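Acta de la reunión ordinaria de la Asociación de Comercios de la calle Llorente
Enero. Salón de la Casa de Cultura de Tranach

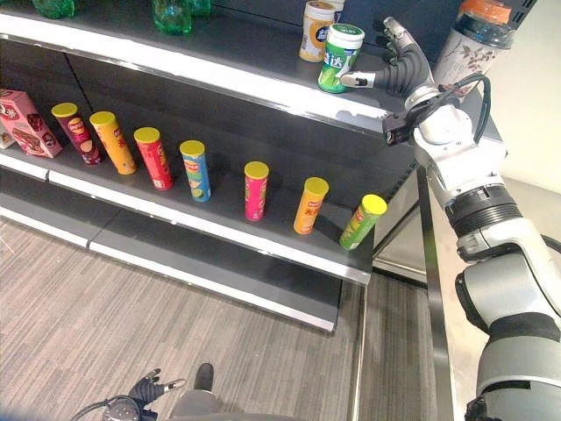 Estantería con aperitivos y bebidas; en la balda superior, botellas verdes y botes.

Se abre la reunión a las 20:30 en segunda convocatoria. Asisten representantes de la mayoría de los comercios asociados, además de una persona del área de Promoción Económica del Ayuntamiento, invitada para el punto tercero. Excusan su asistencia la mercería, la óptica y el taller de bicicletas. La óptica delega su voto en la papelería, que presenta la delegación por escrito.

Orden del día
1. Lectura y aprobación del acta anterior
2. Campaña de Navidad
3. Obras en la calle Llorente
4. Feria de primavera
5. Reparto conjunto a domicilio
6. Cuotas y cuentas
7. Ruegos y preguntas

1. Lectura y aprobación del acta anterior

Se da por leída, al haberse enviado por correo electrónico junto con la convocatoria. La ferretería pide que se corrija el apartado de iluminación: donde dice que los comercios aceptaron pagar la reposición de bombillas, debe decir que aceptaron estudiarla. La frutería recuerda que la conversación fue en esos términos. Se hace la corrección y se aprueba el acta sin votos en contra.

2. Campaña de Navidad

La junta informa del resultado del sorteo. Se repartieron las papeletas en todos los comercios asociados y se recogieron en las dos urnas, la de la farmacia y la de la panadería. El primer premio, un vale de 600 euros para gastar en la calle, se entregó antes de Reyes. La persona premiada ha usado ya una parte. Los comercios que hayan aceptado el vale deben pasar el tique a la secretaría antes de final de mes para que se les abone.

La tienda de ropa infantil señala que las papeletas llegaron tarde y que la primera semana de diciembre hubo que apuntar a los clientes en una libreta. La junta explica que la imprenta retrasó la entrega por un error en el color del logotipo. Para la próxima campaña se encargarán en octubre.

Sobre la música en la calle hay opiniones distintas. La cafetería de la esquina la considera acertada y pediría que se repitiera. La librería y la peluquería dicen que el altavoz situado frente a sus puertas sonaba demasiado alto y que la lista de canciones era muy corta. Se acuerda mantener la música el año que viene, con el volumen más bajo y solo por las tardes.

El taller de adornos con escolares funcionó bien. Los adornos están guardados en cajas en el almacén de la ferretería, que avisa de que necesita ese espacio a partir de marzo. La zapatería ofrece su altillo. Se le toma la palabra.

3. Obras en la calle Llorente

La persona del área de Promoción Económica expone el calendario que maneja el Ayuntamiento para renovar la red de agua y la acera de los impares. Los trabajos se harían por tramos, empezando por el lado de la plaza. El paso de peatones se mantendría siempre por una de las dos aceras. El tráfico se cortaría durante toda la obra, con acceso para vecinos con garaje.

Varios comercios preguntan por la carga y descarga. Se responde que habrá una zona provisional en la calle de atrás, junto al parque, y que estará señalizada antes de que entren las máquinas. La tienda de muebles dice que esa distancia no le sirve para las piezas grandes y pide una autorización para entrar con furgoneta a primera hora. Se le indica que la solicite por registro y que en otras obras se ha concedido.

La frutería pregunta qué ocurrirá con el suministro de agua. Los cortes se avisarán con dos días de antelación, mediante carteles en los portales. La peluquería y la cafetería solicitan que además se les llame por teléfono, ya que no pueden trabajar sin agua y los carteles se caen o se mojan. La persona invitada toma nota y dice que lo trasladará a la empresa adjudicataria, sin comprometerse.

La panadería plantea que se aproveche la obra para cambiar de sitio los contenedores, que están pegados a su escaparate. Se informa de que la nueva ubicación está en estudio y que el plano puede consultarse en las oficinas municipales. Se pide que se envíe también a la asociación en formato digital. Se enviará.

Se pregunta por las ayudas a los comercios afectados. La convocatoria prevé un máximo de 2.000 euros por establecimiento, siempre que se acredite la bajada de ventas durante los meses de obra. Algunos asistentes consideran que la documentación exigida es excesiva para un negocio pequeño. La asesoría, que es también asociada, se ofrece a preparar un modelo común de declaración para que cada comercio lo complete con sus datos.

Acuerdos:
Presentar por registro un escrito de la asociación con las peticiones sobre carga y descarga, avisos de corte de agua y contenedores.
Pedir que las obras se detengan durante la semana de la Feria.
Abrir un canal de mensajes exclusivo para las incidencias de la obra, separado del habitual.

La persona invitada abandona la reunión al terminar este punto.

4. Feria de primavera

Se confirma que la Feria se celebrará en la plaza, como siempre, con el sábado como día principal. Hay 76 puestos solicitados entre asociados y vendedores de fuera. La plaza no admite tantos si se quiere dejar libre el paso hacia la iglesia, por lo que habrá que ocupar también el primer tramo de la calle Llorente, si la obra lo permite, o el lateral del mercado.

Se debate el criterio de adjudicación. La propuesta de la junta es que los asociados elijan primero y que el resto se reparta por orden de solicitud. La tienda de productos ecológicos pide que se tenga en cuenta el tipo de producto, porque el año pasado coincidieron varios puestos de miel seguidos y ninguno de pan. La panadería aclara que no participó por falta de personal y que este año sí lo hará. Se aprueba la propuesta de la junta, con el añadido de que no se coloquen juntos dos puestos que vendan lo mismo.

En cuanto a las carpas, se han recibido dos presupuestos. El de Felovport incluye montaje, desmontaje y lastres; el otro es más barato, pero hay que recoger el material y devolverlo el domingo por la noche. Después de un rato de discusión se vota. Sale elegido Felovport, con 9 votos en contra. La ferretería pide que conste que votó en contra por el precio y que está dispuesta a ayudar en el montaje si se reconsidera.

La toma de luz de la plaza dio problemas en la edición anterior y saltó varias veces a mediodía. Se solicitará al Ayuntamiento que la revise. Los puestos con plancha, freidora o cámara frigorífica deberán declararlo en la solicitud. La hoja actual no tiene casilla para eso y hay que añadirla.

La librería propone un espacio de cuentacuentos bajo los soportales y se encarga de organizarlo. La tienda de instrumentos prestará el equipo de sonido.

5. Reparto conjunto a domicilio

Se retoma la propuesta que quedó pendiente en otoño. La idea es compartir un servicio de reparto por las tardes, de lunes a viernes, dentro del casco urbano de Tranach. La frutería, la carnicería, el ultramarinos, la farmacia y la librería están interesadas. El resto no lo ve necesario o no tiene volumen.

El ultramarinos expone que los pedidos por teléfono de personas mayores han crecido y que ahora los lleva a pie al cerrar. Preferiría empezar con dos tardes y ver. La carnicería advierte de que el producto fresco necesita caja isotérmica y no puede ir en el mismo cajón que lo demás. Sobre la farmacia hay dudas de tipo legal, que consultará ella misma con su colegio.

No se llega a un acuerdo sobre quién paga el servicio. Unos prefieren un precio fijo por entrega a cargo del cliente y otros, una cuota mensual de los comercios participantes. Los interesados se reunirán por su cuenta y traerán una propuesta cerrada a la próxima reunión.

6. Cuotas y cuentas

Se presentan las cuentas del año cerrado. El gasto mayor ha sido el alumbrado navideño, seguido de la imprenta. Queda saldo positivo, inferior al del ejercicio anterior. Hay recibos devueltos de tres asociados, a los que se llamará antes de volver a pasarlos.

La junta propone mantener la cuota. La papelería considera que debería subirse un poco, a la vista de lo que costará la Feria. La mayoría prefiere esperar a que pase la obra. Se aprueban las cuentas y se mantiene la cuota.

7. Ruegos y preguntas

La zapatería pregunta por la página web, que sigue mostrando el horario de verano y dos comercios que ya cerraron. Cada asociado debe revisar su ficha y enviar los cambios por correo.

La floristería ruega que no se aparquen patinetes delante de su puerta. Se incluirá en el escrito al Ayuntamiento.

La cafetería pide que las reuniones empiecen más tarde, pues a esta hora todavía no ha recogido la terraza. Se probará a las 21:00 en la próxima.

Sin más asuntos que tratar, se levanta la sesión a las 22:45. La próxima reunión será en marzo, en el mismo salón, con la Feria y el reparto como puntos principales.

Secretaría de la Asociación de Comercios de la calle Llorente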